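Skip to content
Search this blog
Search for:
Posted in November by admin at Triltdale Notes

Quick one tonight, it's late and the upload is still running.

So the book thing. Short version of the last post: we had 3191 hand-held grasps of paperbacks and the policy we trained on them was bad at one very specific job, which was getting hold of a book that stands upright and keeping it upright. Flat books, fine. Leaning books, fine-ish. Upright on a bare desk — over it goes.

My guess was pad placement. We'd been grabbing wherever. High, low, near the spine, way out on the open side, whatever was comfortable for the wrist. The model averages all that and picks somewhere in the middle of nowhere.

New rule for the reshoot: one finger on the spine side, one on the cover, low down, and vary the view as much as you can stand. Sometimes you get mostly cover. 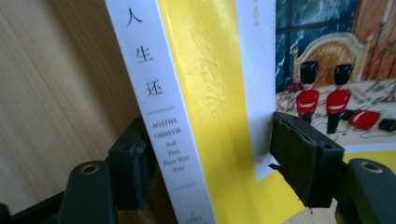
The Christie at an angle, spine pad on the left. Look at the state of the right pad.

Glossy covers are the annoying part. Light slides across that yellow and the feature matching goes looking for texture in a reflection. I used to throw those clips out. Not anymore, I kept every one this time, and the Totden loss (the one that down-weights patches which change too fast between frames) seems to cope. Seems to. Haven't run the ablation yet so don't quote me.

Numbers, for the two people who ask:

Old set, 3191 clips, no rule on placement. Stayed upright in 178 of 532 trials.
New set, 3000 clips, low grip rule. Still running, but already well past the old count with trials left to go.

Same 532 start poses for both, same Komton arm, same threshold for "upright". I did change the learning rate schedule inbetween, which I know, I know. Will rerun the old set with the new schedule before I claim anything. That's most of next week gone.

The other half of it is spine-on views. From straight in front you get hardly any cover, just a tall thin strip with the title on it, and the policy has to work out depth from not much. Old set had almost none of these. Chantharasri's tracker also likes them less, it drifts a bit when the background smears, and I move too fast. Working on that.

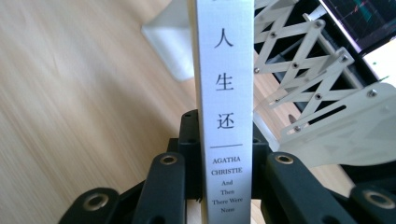
Spine-on, 人生还 down the front and my desk a blur behind it.

Lettering helps more than I expected btw. Big black characters on a pale spine give the tracker something to hang on to. Plain spines are worse. I want to do a split by spine type — printed large, printed small, blank — but need more blank ones and I don't own that many boring books.

Things still broken:
- thick hardbacks, dont even ask
- anything with a loose dust jacket, the jacket moves and the book doesn't
- pad wear. Rough pads grip differently from new ones and I have not been logging which is which. Should of started months ago.

Code is a mess, will push when its less of a mess. Config for the new split goes up with it.

Bed.

3 comments

gripnerd_ok
Did you try freezing the encoder on the glossy clips? We saw the same thing with cereal boxes and freezing it got us most of the way.

admin
Not yet. Adding it to the list under the schedule rerun. What resolution were you at?

paperjam
Please log the pads!! We lost a whole month to that. Different rubber, same label, no idea which clips were which.

Leave a reply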